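Misitton Wire Mesh Fruit Basket, Blue
Reviewed by Dalia Farouk
2020-07-14

I bought this basket in June to replace a ceramic bowl that was taking up half the counter. It is an open-top wire mesh basket with grid sides, and it comes in blue, white and black. I ordered the blue. It arrived in a plain box with one sheet of paper around it, already assembled.

The color is bright. On the product page it looked closer to navy, so if you want something that fades into the background, get the black. Against a tan tabletop the blue stands out a lot, and I have come to like it.

Size is the main thing to know before ordering. This is a small basket. Four pieces of fruit fit comfortably, with a couple of green ones at the bottom of the pile. Bananas are the problem. One laid across the top slides off as soon as you reach for something underneath, and a full bunch will not go in at all with other fruit. I leave bananas next to the basket.
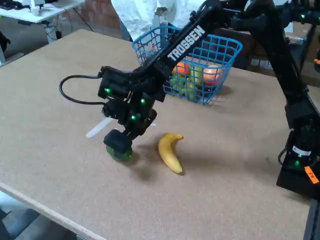

Blue basket with fruit, banana on the table beside it.

The mesh is good for seeing what you have. With the old bowl I would find a soft peach at the bottom a week too late. I can check this one from the side without moving anything. Fruit does get light grid marks if it is very ripe and has weight on top of it, so put the firm fruit on the bottom.

Cleaning is easy enough. I rinse it in the sink with dish soap and let it drain upside down. A bottle brush helps in the corners, where bits of orange peel collect. The instructions say not to put it in the dishwasher and I haven't tried. After daily use the coating has one small chip on the rim, from where I knocked it on the faucet.

It is light, and it slides on a smooth surface when you pull fruit out with one hand. Four stick-on felt pads took care of that. They should have been in the box.

My sister has the Drurnier basket, which is wider and has handles. Hers holds a whole bunch of bananas plus apples, but it needs a lot more room and the wires are spaced far enough apart that limes drop through. The Misitton holds limes fine.

Good for one or two people who shop often. For a family I would look at the larger size or buy two.

Pros: easy to see into, quick to wash, small footprint
Cons: slides without pads, no room for bananas, color brighter than shown

Rating: 4 out of 5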